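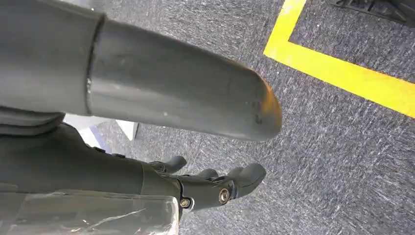
Speckled gray carpet, Lemance range.

Jorkero Extends Lemance Carpet Range for Offices, Libraries and Study Rooms

BIRERO, February. Jorkero, the supplier of floor coverings for public and commercial buildings, today announced the extension of its Lemance carpet range. The range now includes 10 colors, among them four speckled grays intended for rooms in daily use. Orders are open to contractors, building owners and public purchasing offices.

The new colors were developed during the refitting of the Hellström Building in Birero, where Jorkero supplied 2,790 square yards of carpet for three floors of offices and shared work rooms. Of this total, 1,172 square yards were laid in speckled gray. The work was carried out in stages so that tenants could remain in the building, with furniture moved from one floor to the next as each was completed.

"Customers told us that they wanted a quiet floor that would sit well with the desks, shelving and chairs they already own," the company said in a statement. "Speckled gray was the color most often requested by the tenants of the Hellström Building, and we have given it a larger place in the range as a result."

Lemance carpet is a low-pile product sold by the roll. It may be glued directly to a prepared subfloor or laid over a separate underlay, which Jorkero also supplies. Buyers who are matching carpet in an existing room are advised to order from a single production lot, as small differences in shade may occur between lots. Lot numbers are printed on the wrapping of each roll and on the delivery note.

Routine care consists of regular vacuuming and prompt removal of spills with a clean, damp cloth. Chair mats are recommended under desk chairs with hard casters. A printed care sheet is enclosed with every order.

Sample cards showing all colors in the range are available without charge on written request. Larger samples may be borrowed for up to 90 days by customers planning a full floor. The Birero showroom will display the extended range through the spring, and visits outside regular hours may be arranged with the sales office.

About Jorkero
Jorkero supplies carpet, underlay and entrance matting to offices, schools and libraries. The company is based in Birero.

Press contact: Jorkero Communications Office, Birero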